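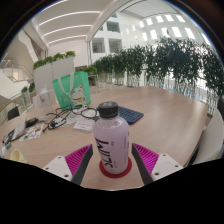
## Caring for your saxophone at home

I play tenor saxophone since school, and for many years I cleaned it badly. My teacher, Mawar Wuisan, showed me most of what is written on this page.

**After you play**

- Take the mouthpiece off first. Rinse it with lukewarm water, never hot, and dry it with a soft cloth.
- Pull the swab through the body two times, from the bell side. If it feels stuck, stop and pull it back by the cord.
- Put the reed in a flat holder. A reed left on the mouthpiece dries in a wave, and then it will not seal.

**Sticky pads**

The G sharp key is the usual one. Put a piece of cigarette paper under the pad, close the key lightly, and let the paper stay for a few seconds. Open the key before you take the paper out — pulling it can tear the skin of the pad.

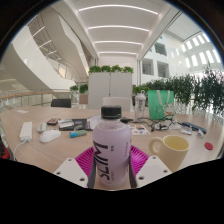 If the pad still sticks the next morning, do the same again with a fresh paper. I do not use powder any more. It makes a paste in the tone hole, and my repair man in Sarnport had to scrape it away.

**Cork grease**

Use very little, a thin film that you can hardly see. Turn the mouthpiece while you push it on. When the cork is new, it can need grease every day in the first week.

**The room**

I keep the case closed and far from the heater. In winter I try to hold the humidity near 50 percent, mostly for the reeds. Old reeds I rub on the back with 400 paper, on a piece of glass, three or four strokes. Some of them play well again for a rehearsal, but I would not take them to a concert.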